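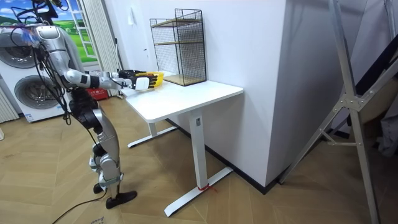 Flatton desk with the Rornance tabletop shelf, placed against a wall.

Kunadwood – Furniture for Shared Workrooms
Flatton Desk and Rornance Tabletop Shelf

The Flatton desk and the Rornance shelf are supplied together or separately to schools, clinics, offices and residential buildings. They are intended for rooms in which one surface serves several purposes in the course of a day: written work in the morning, sorting and packing in the afternoon, a shared snack table between the two. The shelf keeps small goods off the working surface and within reach of a person standing at the desk.

Overview

The desk has a white rectangular top with rounded corners. It stands on white leg columns with long flat feet, and its height is set from a small control panel. The shelf is an open-front unit with a black wire-mesh body and light wooden boards. It requires no fixing to the wall or to the desk and may be moved to another surface at any time.

Orders are accepted for the following:

Flatton desk, white
Rornance tabletop shelf, black mesh with wooden boards
Flatton and Rornance set
Basket, yellow

The basket is sold as an accessory and is not part of the set.

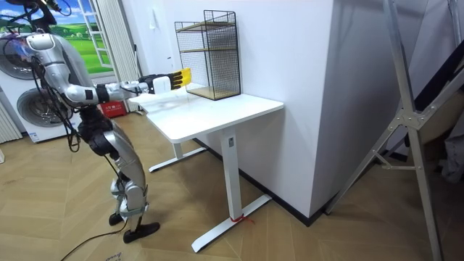
Flatton desk: tabletop, leg column and foot.

Desk

The Flatton top has a faint gray marbled pattern, which makes light pencil marks and dust less noticeable between cleanings. The rounded corners are suited to narrow rooms where people pass close to the furniture. Each column extends smoothly and may be stopped at any height within its range.

The desk should stand on a level floor, with both feet in full contact. On wooden flooring, felt pads may be fitted under the feet; these are available from the spare parts desk on request. Heavy items should be placed toward the middle of the top, and the surface should be cleared before the height is changed by a large amount. Cups and open containers must be removed in all cases.

Shelf

The Rornance shelf is 41 centimeters wide. The lower board forms the base of the unit and rests directly on the tabletop. The upper board is set at mid-height, leaving the top of the unit open for taller items. The mesh sides and back let air pass through, so the shelf is well suited to fruit, bread and other foods that should not be kept in a closed cabinet. It is equally suited to folders, paper goods and small boxes.

The boards lift out for cleaning. The unit is delivered assembled, with the boards packed flat beneath it in the same carton.
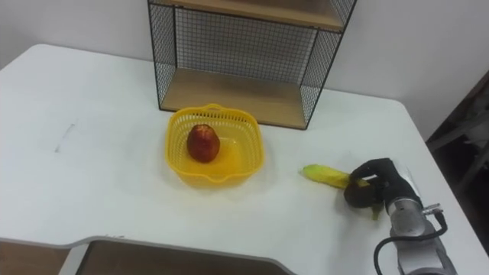 Customers who use the shelf for food are advised to keep loose fruit in a basket and to reserve the lower board for wrapped goods. The basket may then be carried to the sink, rinsed and returned without disturbing the rest of the shelf.

Basket

The basket is molded in yellow plastic. It is square with rounded corners and has perforated walls, a smooth rim and a small handle on each of two opposite sides. It is light enough to be lifted with one hand when holding a few pieces of fruit. Apples and bananas are best kept apart where they are to be stored for several days, and a second basket may be ordered for this purpose.

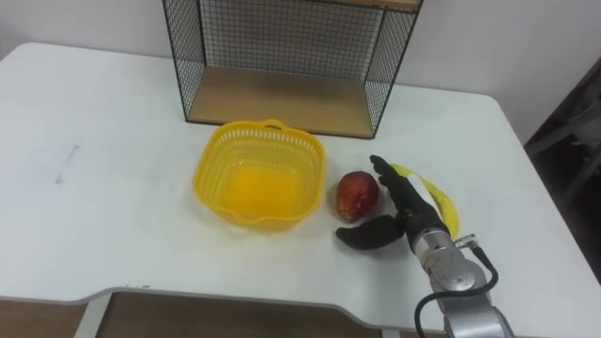 Baskets should be washed by hand in warm water with mild soap. Abrasive pads should not be used on the rim or the handles.

Care of the desk and shelf

Wipe the tabletop with a damp cloth and dry it afterward. The mesh may be dusted with a soft brush. The wooden boards should not be soaked – a lightly damp cloth is sufficient, and the boards should be left to dry fully before they are put back. Spills of juice or coffee should be removed promptly.

The control panel is to be cleaned with a dry cloth only, with the desk disconnected from the power supply.

Warranty and spare parts

The desk and shelf carry a warranty of three years from the date of delivery. The basket is covered against molding faults only. Replacement boards, feet and control panels are held in stock for all units delivered since July.

Orders for public institutions

A framework price applies to institutional orders with a total value above $3,000. Requests should state the delivery address, the floor on which the furniture will be used, and whether an elevator is available. Written requests may be sent to Nazar Marchuk, Institutional Sales, Kunadwood.

Page revised 18 December 2021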